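Mariann Pintér
5. März 2022

Heute wollte ich nur den großen Tisch freimachen. Jetzt schreibe ich doch einen kleinen Thread darüber, weil mich einige gefragt haben, wie ich das mit wenig Platz mache. (1/10)

Seit ich in Tristthorpe wohne, habe ich einen einzigen Tisch für alles. Essen, basteln, Sachen sortieren, Briefe schreiben. Ein zweiter passt nicht hinein, ich habe es zweimal ausgemessen. (2/10)

Meine Regel ist einfach: Alles, was keinen Platz hat, kommt zuerst nach hinten an den Rand, in eine Reihe. Vorne bleibt frei. Erst dann entscheide ich, was wohin geht. (3/10)

In der Reihe landet bei mir wirklich alles durcheinander: eine Bürste, kleine Flaschen, eine runde Dose, Bausteine, ein Pappbecher. Das sieht am Anfang schlimmer aus als vorher — bitte nicht erschrecken. (4/10)

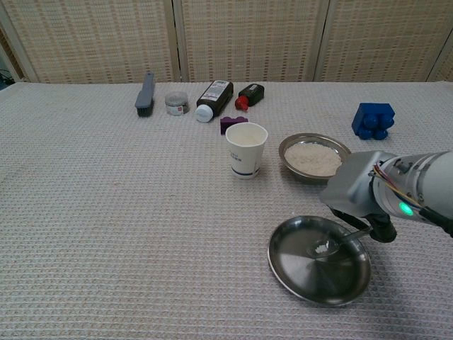

Der Reis ist eine andere Geschichte. Ich hatte zu Hause eine Packung, die oben gerissen war, und habe alles in eine Schüssel aus Edelstahl geschüttet. In einer breiten Schüssel sehe ich schneller, ob etwas zwischen den Körnern ist, was dort nicht hingehört. Danach kommt er in ein Glas mit Schraubdeckel. (5/10)

Zur Tischdecke: Waffelstruktur, weiß und grau. Ich mag sie sehr, aber einzelne Reiskörner bleiben gern in den Vertiefungen liegen. Meine Nachbarin Ziria sagt, man soll sie draußen ausschütteln und nicht mit der Hand wischen. Sie hat recht. (6/10)

Nach dem Paravent wurde ich auch gefragt. Vier Teile, geflochten, mit hellen Holzrahmen. Ich habe ihn gebraucht gekauft und 20 Pfund bezahlt. Hinter ihm ist es nicht so ordentlich, das gebe ich zu. (7/10)

Flaschen lege ich beim Sortieren oft hin statt sie zu stellen. Dann kann ich die Etiketten lesen, ohne jede in die Hand zu nehmen. Vorher prüfen, ob der Deckel wirklich zu ist! Diesen Fehler macht man nur einmal. (8/10)

Die Bausteine gehören in eine Kiste mit mehr als 200 anderen. Wie einzelne immer wieder auf den Tisch wandern, weiß ich nicht. Ich habe aufgehört zu fragen. (9/10)

Morgen ist das Regal im Flur dran — 16 Fächer, und in jedem liegt etwas, das dort nicht wohnt. Wenn jemand eine gute Idee für einzelne Deckel ohne Dose hat, schreibt mir bitte. (10/10)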